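Section 4. Papering and laying out the packing corner

You have the surface level and the posts tight, so now comes the fun part! By the end of this section the corner will have its paper up and its three containers set out, and it will look like a place where packing gets done. Set aside 60 minutes the first time.

4.1 Hanging the paper

1. Unroll the Reisinger paper face down on a clean floor and let it relax while you clear the work surface.
2. Cut the back panel first, then the two sides. Leave a little extra at every edge — you can always trim, and you'll be glad of it in the corners.
3. Hold the back panel up dry and look at the bands from a few steps away. We like them running level from side to side, but check before anything sticks.
4. Fix the top edge, smooth downward with a dry cloth, then fix the sides and bottom.
5. Hang the left panel, then the right. Trim last.

Note: The floral pattern is wonderfully forgiving. Small joins get lost in the scrollwork, so put a join through an ornate band if you need one. A join in a plain stripe will catch your eye every single time.

Caution: Cut on the floor or on a mat. A knife will mark the marbled work surface for good.

4.2 Setting out the bag, the basket and the box

1. Open the paper shopping bag fully and press its base flat from the inside.
2. Stand it near the back of the surface, toward the middle, with one handle behind the opening and one in front.
3. Lift both handles upright. Twisted paper handles hold their shape nicely once you've coaxed them, and a drooping front handle gets in the way of everything you put in.
4. Place the basket to the left, in the rear corner.
5. Put the cardboard box at the right rear with its top open.
6. Try a reach into each one before you load anything, and shift the bag a little if you brush its sides.

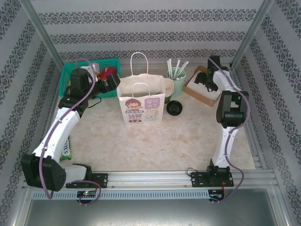 The bag is for whatever is leaving the house today. Heavy things go in first, and please keep the load under 400 grams while you are learning, so the bag stays easy to shift. The basket takes the things you haven't decided about, and the box holds anything that will be stored. Annelies Marti, who laid out the first Pivance corner, swaps the basket and the bag when she wraps presents, and it's well worth a try!

4.3 Checking the walls

1. Run a flat hand over each panel. Bubbles near the center can usually be coaxed out toward the nearest edge.
2. Look along the paper from low down on one side. Lifted edges show up beautifully from there.
3. Wipe dust from the grooves in the metal rail with a dry brush.

Caution: Keep damp cloths off the paper. It spots quickly, and the spots stay.

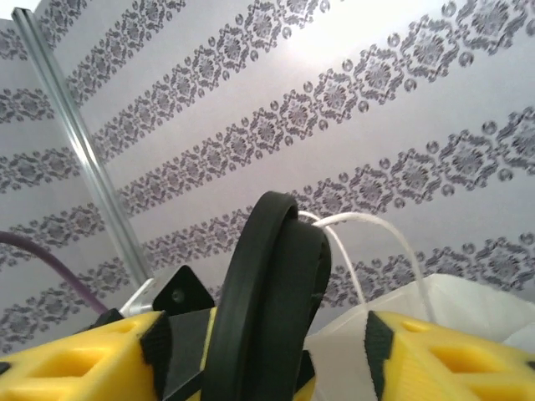
Can I use a different wallpaper from the one in the kit?

Any light paper with a matte or soft finish will do, plain or patterned. Buy enough for all three walls from one roll, and hang a test strip overnight before you cut the big pieces.

4.4 Before you go on

Fold the leftover paper pattern side in and keep it for patches. Spare rolls are listed under part 307. Section 5 covers loading order, starting with bottles and jars.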